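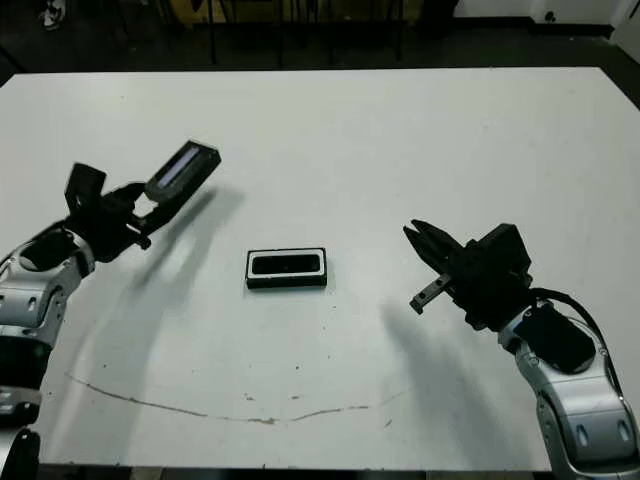
Budget post, as promised, doing it in bits between calls. We're asking for a second bench for the autumn and I finally have a number people can yell at. Two arms stay, we are not buying arms. But the white tabletop has a long brownish line curving across the front half and I want a new top on the list before anyone says it's fine. Quote from Jiltwood is 569 delivered – not crazy.

Next up, gripper fingers. Goreter wants 1309 for two sets plus spares. Stanisława Pietrzak thinks we should buy one set and wait. I think waiting is how we lost most of August. For small black blocks like these the fingers have to grip the long sides and leave the far end clear, so flat pads, no fancy shapes, please stop sending me links to fancy shapes. 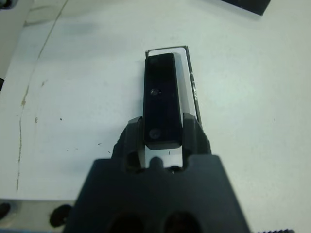
What's on the list so far
– tabletop, 569
– finger sets, 1309
– trays, 42 of them, price still comming from Lefèvre
– cable ties, always cable ties

Ceiling is 3000 and Benoît Royer says it wont move. So trays have to fit in what's left, shipping too. If Lefèvre comes in high I cut the tray count, not the fingers.
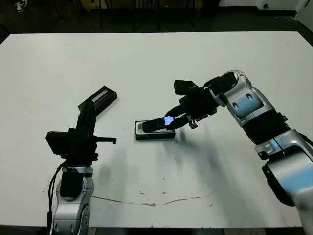

Both arms busy, phone across the tray.

Cirnideo also quoted on the fingers, no lead time given. Asked twice. Will post the tray price when I have it, prob tonight after 6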